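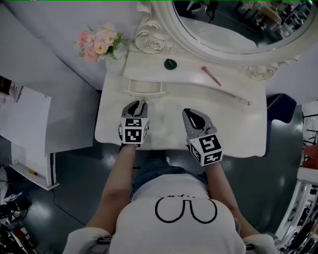

At the white table, a gripper in each hand.

I spent most of Friday reading the amended disclosure reports for the Utinbridge council race, and I want to write down how the aggregation rule works before I forget the parts that took me longest. The local coverage has treated the amendments as either a scandal or a typo. I think they are a bookkeeping problem with a legal consequence, and the consequence depends on which date you count from.

The basic rule is simple. A candidate committee in Utinbridge can take up to $1000 from one contributor per election. The primary and the general are separate elections for this purpose, so a person can give the full amount twice. If the committee receives more than the limit, it has five business days to return the excess or get a signed statement assigning it to the other election. The clock starts on receipt. It does not start on deposit, and it does not start when the treasurer notices.

Receipt is the word that causes the trouble. The town code says a contribution is received when the committee or its agent takes possession of it. For a check handed over at a house party, that means the moment the host takes it, if the host is acting for the campaign. The Folden committee reported all of its house party checks by deposit date. Two of them were deposited well after the event they came from, and both pushed the contributor over the limit for the primary.

The amended report moves those two checks to the general election column. Attached are the signed statements, and the signatures are dated inside the window if you count from deposit. Count from the party and they are late. That is the whole dispute, as far as the paper goes.

Bhavana Chacko raised a second point in a comment on my last post, and it is a good one. One of the checks was drawn on a joint account. The code presumes that a joint account check comes from the person who signed it, unless there is writing from both holders saying otherwise. The original report split the check evenly between the spouses. The amendment keeps the split and attaches nothing. If the presumption applies, the excess for that contributor is larger than the committee says it is, and the statement covers only part of it. 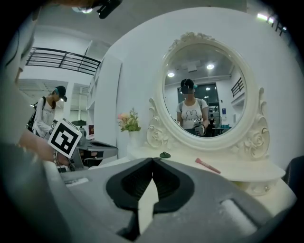
I could not find a local ruling on whether a split can be documented after the fact. The closest thing is an advisory letter from Restham, which uses nearly the same language in its own code. The letter says the writing must exist when the report is filed, but does not say whether an amended report counts as a filing for that purpose. Elango Krishnan reads it strictly. I lean the other way, mostly on the ground that the form itself says an amendment "replaces the prior report in full." Neither of us would put money on it.

A few notes on the documents, for anyone who wants to check my reading:

The amended report is posted under the original filing date. Sort by upload date in the clerk's portal or you will miss it.

Schedule A lists contributions in the order they were entered. You have to sort by contributor name yourself to see the totals, and the name field is not consistent. Fitzgerald Rosenthal appears once with a middle initial and once without. I am treating those as the same person, as the address and employer match.

The D'Souza committee also filed an amendment in July. It corrects a mailing address and nothing else, so it has no bearing on any of this.

As for penalties, the schedule allows the clerk to order a refund and assess a civil fine up to the amount of the excess. A knowing violation goes to the town attorney. I see nothing in the file that bears on knowledge one way or the other – a late deposit is consistent with a stack of checks sitting in a drawer. The amounts are small and I would expect a refund order with a short letter.

I have asked the clerk's office for the deposit slips and the sign-in sheet from the house party, if the committee submitted one. The response said my request was logged. When the records come I will post the dates in a table and correct anything above that is wrong.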